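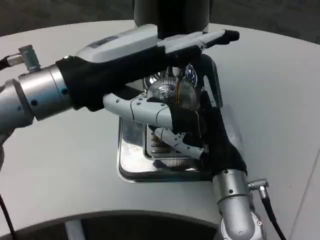

Espresso comes out thin and gone in seconds — what am I doing wrong?

Asked by Yi-an Choo, 27 June 2009
Filed under: Kitchen > Coffee and tea

Hello all, hoping someone can help before I give up and go back to instant. I've got a second-hand Cosix espresso machine (my cousin upgraded and I got the old one, lucky me!) and I can't get a decent cup out of it. The coffee rushes through, tastes sour, and the crema has vanished by the time I've found a spoon.

I'm using ready-ground from the supermarket, a bag called Flemer, dark roast. I fill the basket, press it down a bit with the back of a spoon and switch on. I've tried more coffee and I've tried less and it's watery either way. I use a little ribbed glass instead of a proper espresso cup, don't know if that matters. Also the metal tray underneath is always grubby and I can't see how you're meant to clean it properly.
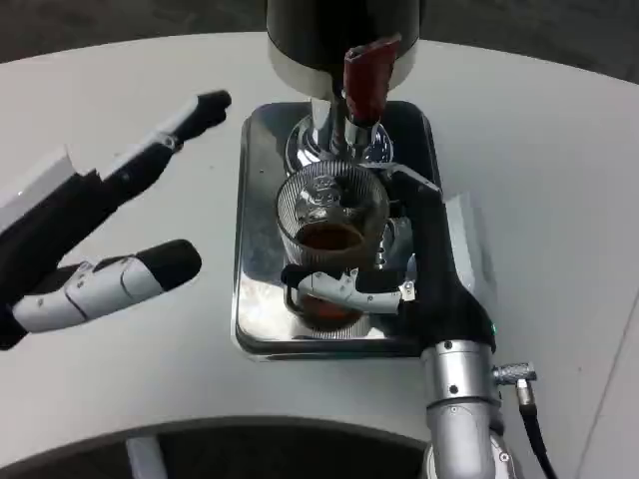

Coffee in the glass, on the tray under the spout

Any ideas? I've no manual and my cousin says "it just worked for me", which is no help at all.

3 answers

Hubert Wysocka
Member, 2996 posts

It's your grind, I'd put money on it. Most supermarket bags are ground for cafetières and filter machines and the water just falls straight through. Look for one that says espresso on the front, or better still find a shop that will grind it for you while you wait. Ours does it in 100 g bags so it never hangs about long enough to go stale.

Next, get a proper tamper. The back of a spoon leaves dips and the water finds them. They're cheap, just measure your basket first because they come in different sizes and I bought the wrong one (twice). Fill the basket, level it off with a finger, press down firmly and keep it flat. Wipe any loose grounds off the rim too or it won't seal well.

Then let the machine warm up with the handle locked in, for longer than you think. I give mine 8 minutes and run a bit of plain water through into the glass first, which warms the glass up as well. Your ribbed glass is fine, by the way, so long as it's meant for hot drinks — I've used one for years and I like seeing the colour.

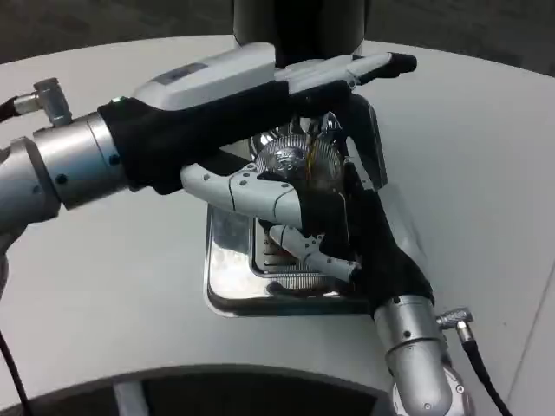
As for the tray, leave it till everything has cooled down and you've unplugged it. On most machines it lifts off, but as you've no manual have a gentle feel round before you pull at anything. Warm water, washing-up liquid, soft cloth, and dry it straight away if you want it shiny. Don't use a scourer! I did that on my old Ahn and it looked dreadful ever after.

Change one thing at a time or you won't know which one did the trick. Start with the coffee.

Siriporn Sukprasert
Member, 100 posts

Agree with Hubert about the grind. Has it been descaled? We're in a hard water area and I do mine every August when we get back from holiday, and probably should do it more. Check which descaler suits your machine though, I wouldn't put vinegar in without asking the maker.

Thanakorn Nuchit
New member

get an Astel, had mine ages, no bother

Comment from Yi-an Choo:
Thanks everyone! Just looked at the bag and it says "for cafetière and filter" in tiny letters on the back, so I feel a bit daft. Off to find the proper stuff. Siriporn, no idea if it's ever been descaled, will ask my cousin.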